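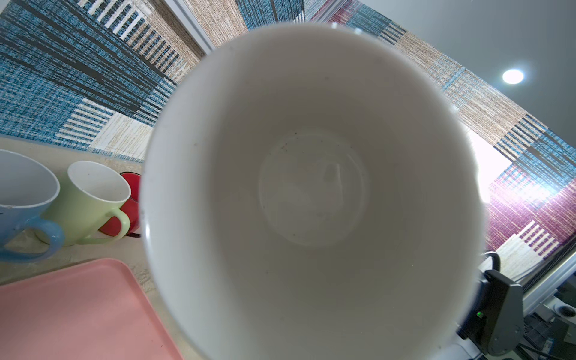 Stocks and Soups, Session 4: Thickening
Evening course, Zaltden kitchen
Handout by Radek Ševčík

Last session we made stock. This session we stop it behaving like water. There are several ways to do this and most of you already have a favourite, usually the one your mother used, which you will defend to the death. Please bring it along anyway.

What you should have read
Pages on starch in the course booklet. If you have lost the booklet, you are in good company, and there are spares in the drawer under the scales.

1. Flour and fat (roux)
Equal weights of butter and plain flour, cooked together before any liquid goes near them. For the class soup we use 25 g of each to 480 ml of stock, and that gives something that coats a spoon without standing up by itself.

White roux: two minutes on a low heat. It should smell faintly of biscuits.
Blond roux: five minutes or so, until it is the colour of straw.
Brown roux: as long as your patience lasts. It tastes wonderful and thickens badly, as the browning breaks down part of the starch. Use more of it than you think.

Add the stock in stages and whisk between each. The first ladleful will seize into a paste and you will be convinced you've ruined it. Carry on. Once all the stock is in, bring it up to a simmer and hold it there for ten minutes, or it will taste of wallpaper.

2. Slurry
Cornflour stirred into cold water, then poured into hot soup. One level tablespoon of cornflour to two of water. Stir it again just before pouring - it settles to the bottom of the bowl the moment you look away and sets like grout.

Slurry gives a clear, shiny finish. It also thins out again if you boil it hard for too long, and does not enjoy the freezer. Potato starch works at a lower temperature and is even touchier. Arrowroot is lovely with fruit and goes slimy with milk.
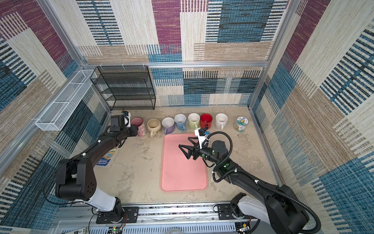 3. Purée
The thickener is the soup. Potatoes, lentils, white beans and squash all do the job. Take out a third of the solids, blend them, put them back. Leeks alone won't do it, whatever the recipe on the back of the packet promised you.

Potatoes need care. Blended at full speed they turn to glue, and there is no way back from glue. Push them through a sieve or use a masher and accept a few lumps, which you may describe to guests as rustic.

4. Egg yolk and cream (liaison)
Two yolks and 100 ml of double cream, beaten together. Warm the mixture with a ladle of hot soup, whisking, then pour it all back into the pan off the heat. Do not let it boil afterwards. If it boils you have made sweet, expensive scrambled eggs, minus the sweetness.

A soup that already has flour in it is more forgiving here, so we'll do this one second in the practical.

5. Bread
The oldest method and still the cheapest. Stale white bread, crusts off, torn up and simmered until it collapses. Good in tomato soup, very good in garlic soup. Fresh sliced bread gives you something closer to wet flannel.

Practical
Work in pairs. Each pair makes one roux soup and one other of their choosing from sections 2 to 5. Taste both before salting, then after. Write down what you did, including the bits you would sooner forget.

For next time
Make one thickened soup at home and let it go cold in the fridge overnight. Note the texture in the morning, reheat it gently, and note it again. Two or three lines will do. Last June somebody handed in four sides on a leek and potato, and I did read them all, but I can't pretend it was quick.

Session 5 is dumplings. Bring a slotted spoon and an apron you don't much like.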